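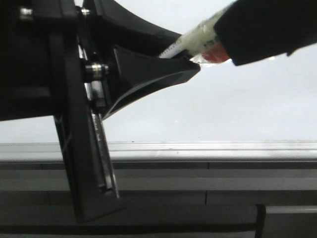
Marbridge needs a cell technician to look after two robot cells at our Zamani building, and we would like to be plain about what the job is before anyone spends an evening on a cover letter. Most of it is grippers. The arms themselves give us little trouble. The trouble lives in the last few inches: pins, linkage bars, finger tips, the screws on the housing. A black finger that narrows to a flat, angled point, with a bright metal pin at its base, looks simple enough on a bench. Let that pin develop a little play and the tip ends up somewhere other than where the controller thinks it is, and the controller will go on reporting that all is well.

We have advertised this position before as "automation specialist" and got a stack of applications from people who wanted to write software. Good people, wrong job. You will edit programs here, mostly teach points and speeds, but you will spend more of the day with a hex key and a flashlight.

What you would be doing

Starting each shift at the Index cell, which handles small wrapped items and is the fussier of the two. Check the finger linkages for play, wipe down the tips, look over the cable run, and cycle the gripper empty before it touches any product.

Replacing worn fingers and re-teaching the pick position afterward. The vendor says the new fingers drop in with no adjustment. We have not found this to be so.

Keeping the maintenance log. On paper first, then typed up. The dashboard we bought predicts failures, and so far the log has been the better predictor.

Taking calls from the floor. Operators are told to stop the cell when something sounds off, and you will be expected to come and look, even when the screen is green.

Helping Liette Dhillon bring up the second cell, Cenard, which is installed but still running below the rate we were promised. Expect this to take up most of your time through December.

What we ask for

At least two years of hands-on work with industrial machinery. It doesn't have to be robots. Packaging lines, printing presses and machine tools are all fine, and in our experience people from those trades learn the cell faster than people with a robotics certificate learn the wrenches.

You should be comfortable with lockout procedures and willing to refuse a job when the lockout isn't right. You should be able to read a mechanical drawing and write a sentence another technician can follow at 5 a.m.

Certificates are welcome but we don't score them. Please leave "passionate about Industry 4.0" out of your letter.

What we offer

Day shift, 6 a.m. to 2:30 p.m., with one early call-in week out of every five. Hourly pay with overtime, health coverage from the first month, and a boot and tool allowance. Training is four weeks alongside Ardalan Farahani, who set up the Index cell and is moving to another site. There is no remote option – the gripper is here.

There is also no promised path to management. Some technicians have moved up and some have stayed on the floor by choice. We would sooner say that now than hint at something we can't guarantee.

How to apply

Send a resume and one page describing a machine fault you traced yourself, including what you first thought it was and were wrong about. Letters go to Parvaneh Hassanpour in hiring. Questions about the work itself can be marked for Homa Parsa, maintenance lead, who will answer them between jobs.

Shortlisted applicants will be invited for a paid half day in the shop. You will be given a gripper with a fault in it, a bench and the usual hand tools. Bring safety glasses if you wear prescription ones; we have the rest.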